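Setting up a doubles match on the Gonstead scoreboard

Before you begin, check that the board is connected to the court outlet and that the green light on the console stays on. If the light blinks, wait 30 seconds.

1. Press MENU and choose New match.
2. Choose Doubles. The console asks for four names. Each name can have up to 14 characters, spaces included.
3. Enter the pair that serves first. For a longer name, use the family name only, for example RIVIERE in place of JACQUELINE RIVIERE.
4. Select the number of sets, 1 or 3.
5. Press START. The board shows 0-0 on both lines.

Note: The serve mark moves by itself after each game. In a tiebreak you must move it by hand with the SERVE key.

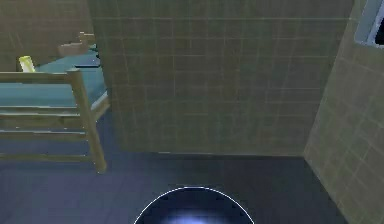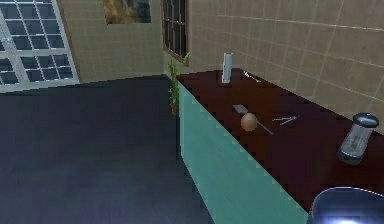
Room with beige tiled wall 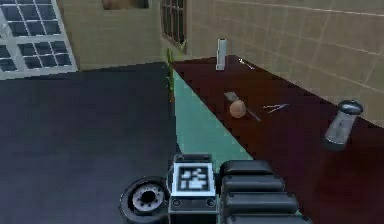
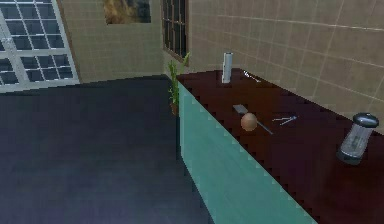
Section 4: Correcting and saving the score

If the umpire changes a call, do not switch off the console. Press BACK one time for each point you want to remove. You can go back to the start of the current set, but no further.

At the end of the match, hold SAVE until you hear two short tones. The memory keeps 512 matches. When it is full, the oldest match is deleted without a warning, so please copy your results before a big tournament.

Caution: Do not pull out the memory card while the tones are playing. The last set can be lost.

To print the result sheet, connect the console to the club computer and open the Results folder. The file has the court number and the names of the players in it.

Text revised by Odette Huet, 2019-09-30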